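Notas para la charla: «La sobremesa, ese mueble que no se vende»
Versión para leer de pie, 18 de diciembre de 2025 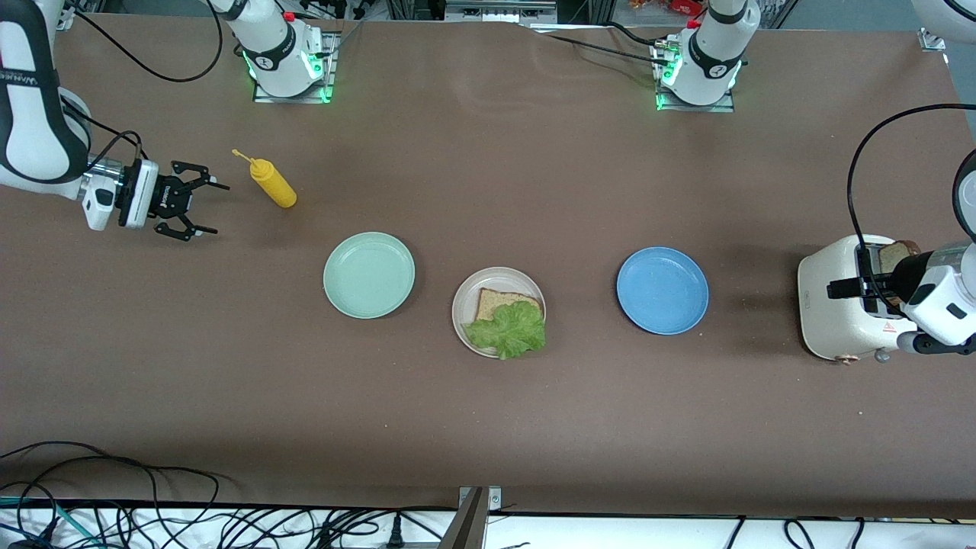 Empezar sin saludar demasiado. La gente viene de comer y se duerme con los agradecimientos.

Primera idea: en español tenemos una palabra para el rato en que ya no se come y todavía no se levanta nadie. Otros idiomas necesitan una frase entera y ponen cara de prisa al decirla. Pausa. Si no se ríen, seguir igual.

Contar lo de mi tía en Patska. Invitaba a las dos, servía a las tres y a las siete seguíamos discutiendo si el arroz se había pasado. Se había pasado. El arroz daba lo mismo, pero ella murió sin admitirlo y yo heredé el tema junto con la cazuela.

Segunda idea: el reloj. El restaurante Tekemmont puso turnos de 70 minutos y un cartelito muy educado. Leer el cartelito despacio: «Su mesa le agradece la visita». (Una mesa que agradece es una mesa que echa.) Mahnaz Yazdani, que llevó allí la sala varios años, me contó que el café se pedía a la vez que los postres y que casi todo el mundo se lo bebía ya con el abrigo puesto. Citarla bien, que está en la tercera fila.

Ojo: no ponerse nostálgico. La sobremesa de antes la disfrutaban unos y la fregaban otras. Decirlo claro y mirar a los señores del fondo, sin señalar.

Tercera idea: qué hace falta. Sillas soportables, algo que picar sin hambre y un tema sin solución. En Drasovton lo intentaron con fichas de conversación. Leer una: «¿Qué fruta serías y por qué?». Esperar el gemido. A mí me tocó con un notario, que sería membrillo.

Si vamos mal de tiempo, saltarse lo del notario. Si vamos bien, añadir la boda de los Jiang: 200 invitados, música a las cinco en punto y una mesa de abuelos que se negó a moverse hasta que les retiraron el mantel. Aun así pidieron otro anís.

Objeción que saldrá seguro: «¿Y quién tiene tiempo?». Responder que con 40 minutos al domingo se empieza. No prometer beneficios para la salud - no tengo datos y el cardiólogo de la primera fila, sí.

Cerrar con la pregunta de mi tía, «¿pero alguien quiere más?», y sentarme. Las preguntas las reparte la organización. El agua, comprobar antes que haya.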